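Illine Members' Newsletter
Workshop notes: swapping a processor in the old workstations
Mar 28, 2022

Since September the repair room has taken in a steady run of used desktop workstations, most of them from the Brunton office clearance. They are heavy, well-made machines and many have years left in them. A good number arrived with the slowest processor the model was sold with, and we have a drawer of better ones pulled from machines that were past saving. Members have asked how the swap is done and whether they can do it at home. You can, if you take your time. Daranee Thaweesak ran the bench session on it last month, and these notes are mostly hers, tidied up for print.

Before you open anything

Find out what the board will accept. The socket has to match, but a matching socket does not settle the question. The board's firmware also has to know the processor, and so does the power supply, in the sense that it has to be able to feed it. Look up the model number of the computer on the maker's support pages and read the list of supported processors. If yours is on the list with a firmware version beside it, update the firmware first, while the old processor is still in and working. We had two machines on the shelf for weeks that would not start with the new part, and both came good after we put the old one back, updated, and tried again.

Copy anything you care about off the drive. The swap does not touch the drive, but you will be moving cables near it.

You will need a medium Phillips screwdriver, a small tube of thermal paste, some isopropyl alcohol, lint-free wipes or coffee filters, and a wrist strap. Coffee filters work as well as anything sold for the purpose. A cup or a jar lid for the screws is worth having. Do not use paper towels on the processor, as they leave fibers.

Getting to the board

Shut the computer down, pull the power cord, and hold the power button in for ten seconds to drain what is left in the supply. Unplug everything else from the back. Lay the case on its side with the removable panel facing up. On most of the Brunton machines the panel comes off with one latch and no tools. Clip the wrist strap to bare metal on the case.

Take a phone picture of the inside before you unplug anything. Take another one after you have moved the first cable. You will want both.

If there is a plastic air duct over the processor cooler, lift it out. Unplug the fan from the board, holding the plug and leaving the wires alone. Then loosen the cooler screws a little at a time, going corner to corner, so the cooler comes up evenly. If it does not want to let go, the paste has hardened. Twist the cooler gently left and right until it moves. Do not pull straight up. On some boards the processor can come away stuck to the bottom of the cooler, and a hard pull is how pins get bent.

Wipe the old paste from the bottom of the cooler and from the top of the processor with a filter dampened in alcohol. Expect to go through several.

You don't have to take the memory out, but we do when the modules stand close to the socket. It gives your hands more space, and it is a chance to blow the dust out of the slots. The latches at the ends of the slots are plastic and get brittle with age, so push them with a thumb and don't use a screwdriver. Write down which slots were filled. Workstations can be fussy about that and some won't start if the modules go back in the wrong places.

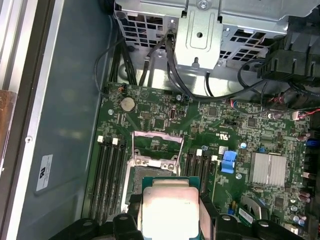

The socket is the part that needs care. Press the retention lever down slightly and out to the side to free it from its hook, then let it rise. It is under tension, so keep a finger on it. With the lever up, the metal load plate can be lifted on its hinge. Leave it standing open. Take the old processor by two opposite edges and lift it straight up. Put it somewhere safe right away, in a plastic clamshell if you have one or in an antistatic bag if you don't.

On the sockets we see most, the contacts are in the socket and the processor has flat pads underneath. The contacts are fine springs and they bend at a touch. Do not wipe them, blow on them with your mouth, or rest a tool over them. If something falls in, stop and look at it under a good light before you try to get it out. If you are interrupted, lower the plate loosely or lay a clean cover over the socket until you are back.

Older boards do it the other way, with pins on the processor and holes in the socket. The rules are about the same, except that the part to protect is the one in your hand.

Handle the new processor by its edges only. Keep your fingers off the pads on the underside. The metal lid on top can be touched without harm, but clean it with alcohol afterward so there is no skin oil under the paste.

There is only one way a processor fits. Look for the small triangle at one corner and match it to the mark on the socket or the plate. There are usually notches in the edge as well, which line up with tabs in the socket. Hold the processor level just above the socket, check the corner again, and lower it straight down. It should sit flat with no force at all. Do not slide it around to find its place. If one corner is high, lift it straight up, look, and start over.

When it is flat, bring the load plate down and close the lever. The lever takes more pressure than people expect, and you may hear a creak from the socket. Daranee says this is the point at which most people at the session stopped and asked if they had broken something. They had not. As long as the processor was flat before you closed the plate, keep going until the lever is back under its hook.

Paste and cooler

Put a dot of paste about the size of a small pea in the middle of the lid. Don't spread it. The pressure of the cooler does that. Too little paste is a worse mistake than slightly too much, but a large blob will squeeze out over the sides and make the next person's job unpleasant.

Set the cooler straight down over its screw holes. Once it has touched the paste, try not to lift it again. If you have to, wipe both surfaces and put on fresh paste. Start all the screws by hand, a couple of turns each, then tighten in a cross pattern until they stop. Plug the fan back into the same header it came from.

Put the memory back where your notes say it goes. Each module has a notch that is off center, so it will only seat one way. Push on both ends until the latches come up. Refit the air duct if there was one. These cases depend on it, and we have seen several overheat in ordinary use after somebody left it out.

First start

Leave the side panel off for the first start, and connect only power, a keyboard and a monitor. It may take longer than usual to show anything. Some machines power off and on again once by themselves. A message saying the processor has changed is normal, and you can accept it.

Go into the setup screen and check three things: that the processor name is right, that all the memory is listed, and that the fan is turning at a steady speed. If the screen has a temperature reading, watch it for a few minutes. It should climb a little and settle. If it keeps going up past 80 degrees Celsius while the machine is just sitting in the setup screen, turn it off. The cooler is not seated, or the paste was forgotten.

If nothing comes up at all, check the processor power plug near the top of the board first. It is the one most often missed. After that, reseat the memory. If part of the memory is missing from the list, the cause may be a module that isn't fully down, or it may be a bent contact in the socket. Try the module first.

Don't be quick to throw out a board with a bent contact. Bring it in. With a magnifier and a fine needle some of them can be straightened, and we would like more people to learn how.

Parts and bench time

The drawer now holds nearly 200 tested processors, sorted by socket. Members can take one for a donation, and we ask that you leave the old one with us. Please bring the model number of your computer so we can check the list together. There are also clamshells and small tubes of Kaewsai paste at the front desk. Please take one tube per machine.

The next bench session has 4 places left. Each place comes with a workstation to practice on, and you can keep working on it until it starts. Put your name on the sheet by the door or write to the workshop address. Bring your own screwdriver if you have one you like.

We are also looking for spare side panels and air ducts for the Brunton machines. Quite a few came in without them. If you have a dead one in the garage, we will take the whole case, and whatever we can't use goes to Vavemico with the monthly scrap load.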